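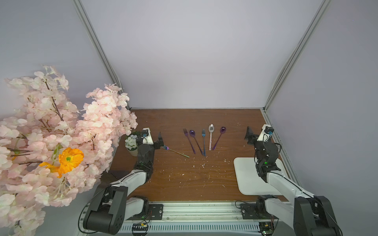
Filed under: Stormwater / Plants & Soils
2 min read

1/ Notes on the bioswale retrofit along the parking lot at the Vuluvdale transit center. The second growing season ends in August, so the planting plan is due for revision.

2/ Drainage area is one side of the lot plus the bus loop. The swale runs 653 feet with curb cuts at regular spacing. Check dams are stone, set 9 inches above the channel bottom.

3/ Original soil mix from Skusteo was heavy on compost. It settled more than the spec allowed and shed phosphorus during the first season. The replacement mix has more sand and less compost, and the fines are capped.

4/ Infiltration is now about 2 inches an hour, measured with a double-ring infiltrometer after a pre-soak. The first mix tested slower near the inlets, where sediment had sealed the surface.

5/ Plant losses were concentrated at the curb cuts. Soft rush held. Blue flag iris held in the low cells. Little bluestem on the side slopes did well except where plowed snow was piled – salt, most likely, though compaction can't be ruled out.

6/ Switchgrass was overplanted. It lodges after heavy rain and blocks the overflow grates. Half of it comes out this fall and sedge plugs go in at 15 inches on center.

7/ The Pelar inlet trays catch most of the grit before it reaches the mulch. They need emptying after leaf drop and again after the last sanding. Skip one and the tray bypasses.

8/ Shredded hardwood mulch floats less than chips but still moves. Pea gravel aprons at the inlets fixed that.

9/ Next post will cover the Kikuchi lot across the road, which has an underdrain and a liner and behaves differently.

Comments (3)

rainbarrel_dee: What was the pH on the second mix? Ours drifted up after one winter.

swalewatcher: Agree on switchgrass. We cut ours back in early spring and it still flopped by midsummer.

lowcell: Did the sedge plugs come from a local seed source?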